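Storage and Worktops > Small kitchens > Steel bowls next to the hob: stack or spread?

orysia_m
Joined: October
I have 788 mm of worktop between the hob and the corner, and most of it is taken up by stainless mixing bowls and a round caddy of sauces. No free cupboard. I cook Cantonese most evenings, so the bowls and the soy for fish are in use daily. Currently the bowls sit side by side.

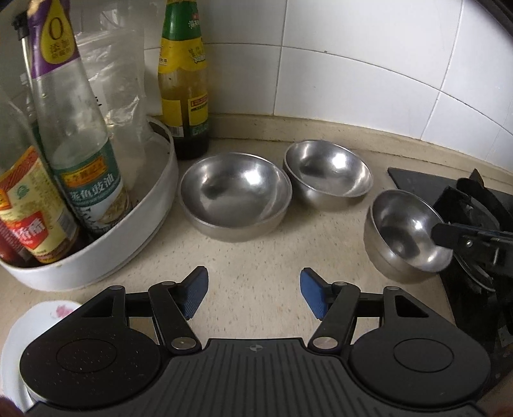 The largest is 243 mm across the rim. My question is whether nesting them is worth the trouble of separating them again with wet hands. Second question: does steel kept beside a gas burner discolour over time?

Kokkinos_M
Nest them. A nested set needs only the footprint of its largest member. Separation is only a problem if the walls are close to parallel, or if you put them away wet and a film of water seals the gap. Dry them first.

Discolouration: no, unless flame reaches the metal. Grease mist is the real issue. Anything within arm's reach of a burner gets a film on it.

zbatista
Disagree in part. Nesting traps grit between the surfaces and you get scratches on the inside of every bowl except the top one. I had a set from Jodo go dull in 8 months that way.

Kokkinos_M
Scratches from grit mean the bowls weren't clean. Dull patches on the base are from whisks and spoons.

zbatista
I wash mine properly, thank you. Hard water at Hullholm leaves scale, and scale is abrasive.

orysia_m
Tried the stack on Saturday. Largest at the bottom, against no other crockery.

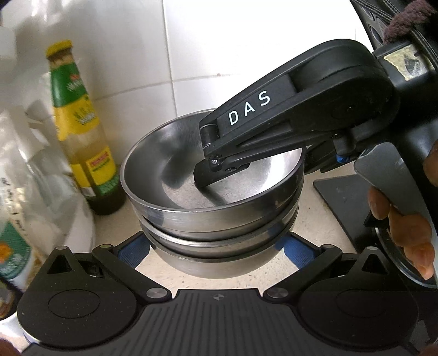
Rolled rims help, as there is an edge to get a fingertip under. With the bowls dried first they come apart without effort. I have not put paper between them and don't intend to. The remaining problem is height: anything behind the stack has to be reached over, and I knocked a bottle twice on the first evening.

Erica Q.
Then the bottles are the thing to fix. A caddy with one level wastes all the air above it. Look for a turntable with 2 levels and a centre post. Uysal make one, and the market at Sulenstead usually has unbranded ones for less. Check the rim on the lower tray is high enough to stop tall bottles walking off when you spin it.

Kokkinos_M
Turntables waste the corners. A straight shelf holds more per square centimetre.

Erica Q.
It holds more and you can't get at the back row.

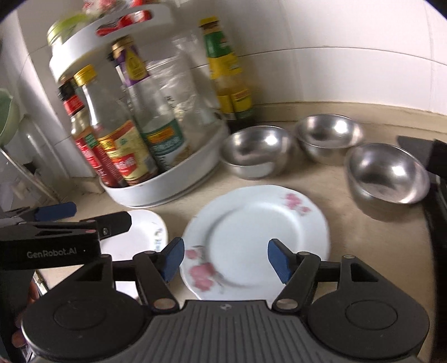 orysia_m
Plates are the next category to sort out, and I would welcome views. They have no fixed position and end up wherever there is room after drying. The two-tier turntable takes the bottles and jars well enough, tall ones on the lower tray, but the plate with the pink blossom and the small saucer still sit out on the worktop in front of it. Would a vertical rack be stable with a slightly scalloped rim?

kgomotso.mk
Yes if the slots are wide enough. Wire racks with narrow slots catch on a shaped rim. Take the plate with you and test it in the shop. Saucers tip over in most full-size racks, so stack those flat.

zbatista
Seconded on the saucers. Still against nesting the bowls.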